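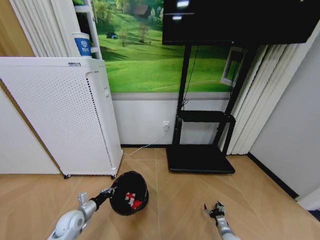

The black bin, floor level, with a few red and white bits still in it.

About us

Hello, and welcome to Graver! I'm Sylvie Beaulieu and I run a small sewing school above the Poirier bakery, which means you'll learn to put in a zip while smelling bread all morning. (Bring a snack. You'll want one.)

I started out doing alterations from my spare room under the name Dremano, which I picked because I liked the sound of it and which every customer spelt differently. Hems, mostly. School trousers, bridesmaids' dresses, one enormous pair of velvet curtains that I still think about. People would stand in the hall while I pinned them and say they wished they could do it themselves, and after hearing that for a few years I asked three of them round on a Wednesday evening to have a go. They made cushion covers. One of the covers was inside out and she kept it that way.

That Wednesday class still runs, at 7 pm, and it's still the one I teach myself. We've got proper cutting tables now, and an iron that doesn't spit, and more thread than I'd like my accountant to know about.

Brittany Desjardins joined me the winter after we took on the lease. She trained as a pattern cutter and she does all our dressmaking courses, plus the trouser course, which fills up faster than anything else we put on. If you've never owned trousers that fit at the waist and the hip at the same time, please come and meet Brittany! Wayne Landry looks after mending and darning on Saturday mornings. He came to us as a pupil with a jumper full of moth holes and was so much better at it than I was by the end of term that I gave him the class.

You don't need your own machine. You don't need to know what a bobbin is either. Most people who book the beginners' course haven't touched a needle since school, and a good few of them were told at school that they were hopeless, which makes me cross every time I hear it. We go slowly, we unpick a lot, and the kettle goes on halfway through.

A few things people ask before they book. The beginners' course is 59 pounds for the term and that includes your fabric for the first project. Children's classes are for ages eight and up, in the holidays only. We're up 30 stairs with no lift, I'm sorry to say, so if that's a problem give us a ring and we'll talk about the daytime sessions we hold in the church hall on the flat.

We also keep a fabric swap going – a big set of shelves by the door, bring what you won't use and take what you will. Wool and cotton go quickly. There is always, always purple fleece.

In December we stop the normal timetable and open the room for present making. You book a table for the afternoon, bring your half-finished whatever, and one of us wanders about helping. It gets noisy and there's usually cake from downstairs.

To book, ring the studio or pop up between classes. If the door's shut we're probably cutting out, so knock loudly!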